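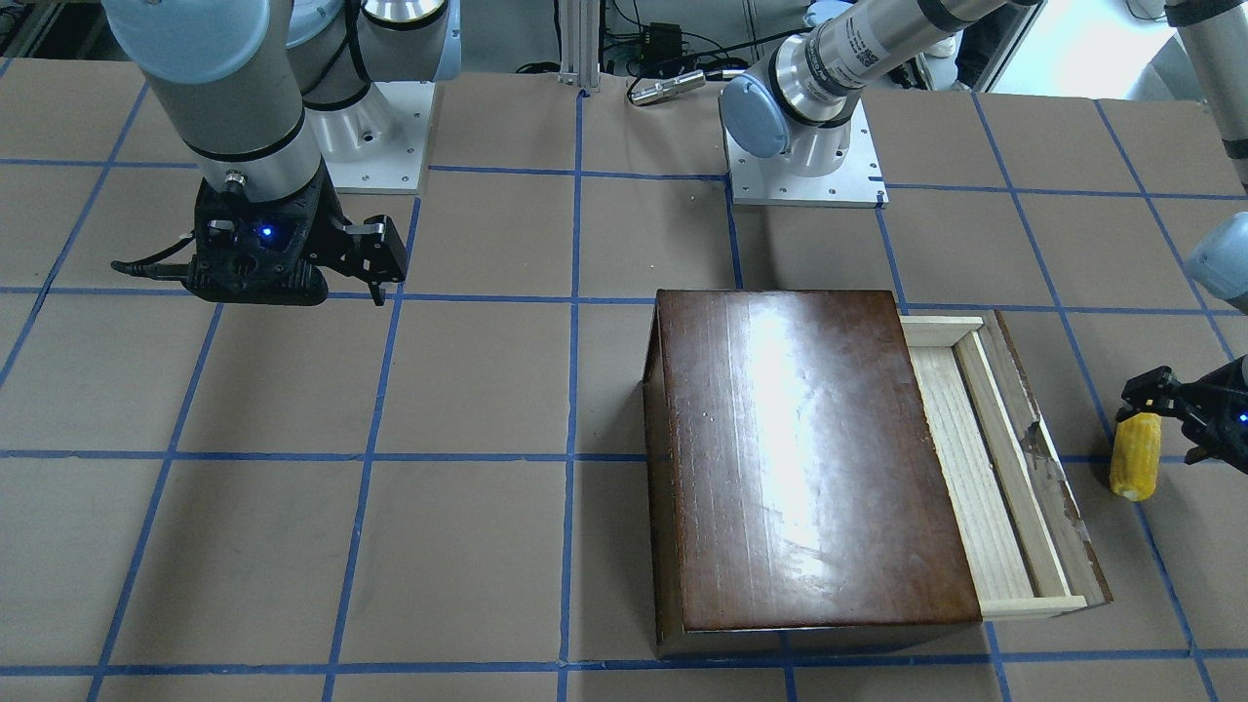
Open Day at Wakel: One Visitor's Gallery

I went to the Wakel open day on September 25, 2025 because Ekaette Fashola had a spare pass and I had run out of excuses. I have been to enough of these to know how they go. There is coffee, there is a talk with big numbers in it, and then you stand behind a rope and watch a machine do something your kids did at age two.

Wakel builds the stations and Kaimal writes the software that runs them. The handout says the system has learned from 3,382 practice runs on household jobs. I asked what share of those went well and was told it was "a good question."

The station I spent the most time at was called Tralum. Two arms, each on its own white plate, with a table covered in brown paper and ruled off into squares with blue tape. I asked if the squares were there to help the robot or the people. Two staff members gave me two different answers.

The job was a piece of corn on the cob and a wooden box with a drawer. One arm had the corn in its fingers, upright, right by the open drawer. The other was over on the far side of the table with its gripper pointed down, holding nothing. If you are going to sell me on two arms, I would like to see two arms working.

I liked the box, I will say that much. Dark, shiny, chipped down one side so the pale wood shows through. It looks like something out of a real house, and most demos of this kind use props that came out of the wrapper that morning.

The corn is a short piece, bright yellow, and the fingers had it hanging just over the table. Corn is a fair choice for a test, being lumpy and not quite round. I still don't know who keeps corn in a drawer.

Damilola Adeleke gave the talk at 11 and was good at it – clear, no slides full of arrows. He said the plan is to have 600 stations like this one running by April. I wrote that down so I can check.

He also said the arms could handle 63 different objects. I asked to see a few of the other ones and was pointed toward the coffee.

Would I go back? Probably, if Jultside hosts the next one, as the parking is better there. I'd bring my own vegetable – a wet tomato, say – and ask them to put that in the drawer.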